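Kevix Under-Vehicle Search Mirror, Long Handle

For gate guards, checkpoint crews and anyone else paid to look underneath other people's trucks. In stock at Flundport. Ships folded, with carry bag, spare battery cover and a manual that Ieva Vasiliauskas has cut from 31 pages to 4.
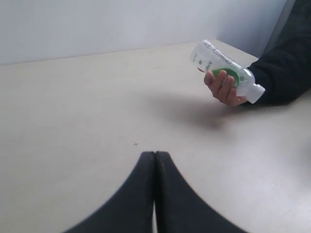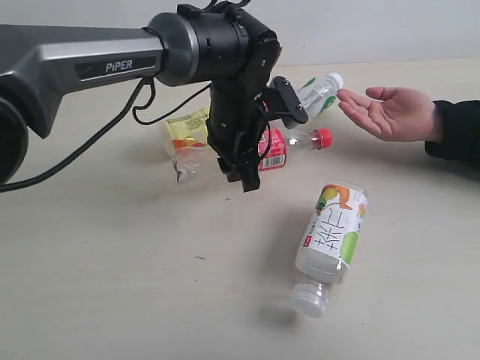
The Kevix is a convex mirror on wheels with a light in the middle and a handle at the other end, which has been the basic recipe for as long as there have been gates to guard. You roll it under the vehicle, you look, you roll it out again. The appeal is easiest to see if you think about what searching is like when things are kind to you. A cluster of plastic bottles on a pale tabletop, as in the second picture, can be reached by hand and looked at from any side you like. The underside of a loaded truck offers black mud on black steel, nine places to hide something and a driver who would like to be on his way. The mirror brings the bottom of the truck up to a standing guard at an angle he can read without lying down on the road in body armor, a position from which it is hard to look official.

The handle is aluminum and telescopes to its full 1,713 mm with two twist locks. The locks are big and ugly on purpose. The earlier model had slim ones that looked very nice in the catalog and could not be turned in winter gloves, as several guards at Nevisholm let us know in writing. Thư Khương redrew them over one weekend and kept the letters.

The mirror is acrylic, so it scratches before it shatters. If you clean it with a dry sleeve it will scratch sooner. We include a cloth in the bag, and we know about the sleeve.

Specifications

Mirror width: 700 mm
Handle, closed: 840 mm
Handle, fully extended: 1,713 mm
Casters: 4, swivel, rubber tread
Light: white LED, sealed, switch at the grip
Batteries: AA, because every guard post already has a drawer of them
Color: black, or black with a reflective band

Using it

Stop the vehicle, engine off, parking brake on, driver where your partner can see him. Start at a front wheel and work all the way around. Look for what doesn't belong: fresh tape, a clean patch on a dirty frame, a wire with no obvious job, a box newer than the car it is attached to. If you find something, leave the mirror where it is and walk away with everybody else. We can sell you another mirror.

A mirror shows you things. It does not stop anyone, scan anyone or make a badly placed checkpoint any better. Customers sometimes ask whether it detects explosives. It detects them to exactly the extent that the person holding it does, and that person should be trained, awake and relieved on time. Margus Rätsep runs a half-day course for guard teams at our Flundport yard, with the next one planned for October. He hides things under an old van and is far too pleased when they are missed.

What breaks

Mostly the casters. Gravel gets into the swivels and they begin to squeal, which at two in the morning carries a surprising distance. Replacement sets pop in without tools. The grip switch is the other usual suspect, generally after someone has used the mirror as a cane, a door stop or a way to get a cat out from under a generator – all three are excluded from the warranty, and all three have been tried.

Ordering

Single units and spares go out from Flundport. For camps and sites buying in quantity, ask for Rasmus Lapiņa, who will send a quote and then argue you down to fewer mirrors than you asked for. Edivaldo Leite handles repairs. Please knock the mud off before you mail anything to him.

Kevix Site Security Supply, Flundport | Contact sales | Repairs and returns | © 2021 Kevix | Back to top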